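Closing a Straight Skin Incision with Simple Interrupted Stitches
A practice guide from the Tulent skills pages

If you have come over from our knot-tying page, welcome back, and if you are new, pull up a stool and get comfortable. Skin closure looks like the small job at the end of the big job, and for a long time I treated it that way myself. Then I spent a winter at the bench in Skerkow going over my own seams with a magnifier, and I have been fussier about them ever since. This page is meant for trainees working on practice skin under a supervisor, so please keep it on the bench and follow your own department's rules for everything else.

What you will need

A practice pad or skin model with a straight cut in it
Nonabsorbable suture on a curved cutting needle
Needle driver, fine toothed forceps and scissors
A good lamp you can move
A sharps container within reach

Before the first stitch

Spend a minute just looking at the cut. Dab it, don't rub it, and see how the two edges want to lie when you leave them alone. One side often sits a touch higher than the other, and it is much kinder to notice that now than when you are halfway along. Bring the edges together gently with the forceps and let them go again. If they meet without a fight, you are ready. If you have to haul on them, stop and ask whether the deeper layer needs attention first.

I like to put my first stitch in the middle of the cut, then one halfway along each side, and so on until the gaps are filled. Starting at one end works too, but beginners (and I was a champion at this) tend to arrive at the far end with a little pucker of extra skin and nowhere to put it.

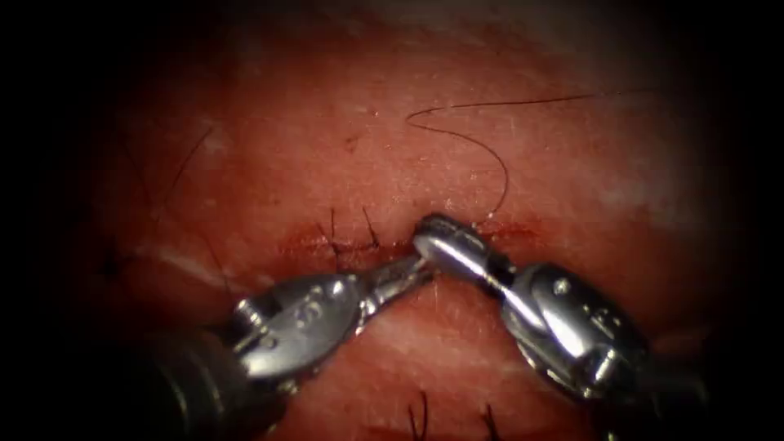

Placing the stitch

Hold the needle a bit past its midpoint, toward the thread end, and go in with the point square to the skin. Turn your wrist and let the curve of the needle do the traveling. Come up in the wound, take hold again, and pass through the second side at the same depth and the same distance from the edge. That matching of depth is the whole secret of a level seam, and it does take practice — I filled 2 entire Boiko pads before mine stopped looking like a staircase.

Handle the edges lightly. Lift them with the forceps when you can, and don't clamp down on the skin itself, which bruises easily and will show it.

Tying down

Lay the first throw flat and draw it in until the edges just touch. You want them kissing, with the slightest outward roll. Skin swells afterward, and a stitch that looks nicely snug at the table can be biting by evening. Add your remaining throws, square each one, and slide the knot over to one side so it doesn't sit on the seam. Cut the tails long enough to grab later.

How much to practice

When I was learning I set myself 20 stitches at a sitting, and on good days 40, though the last ten were usually dreadful. Shorter sessions suit most people better. I kept a tally in an old Kadus notebook and quit counting at 718 — by then my hands had mostly stopped asking me what came next.

If an edge rolls inward, take that stitch out and place it again. It only costs you a little thread.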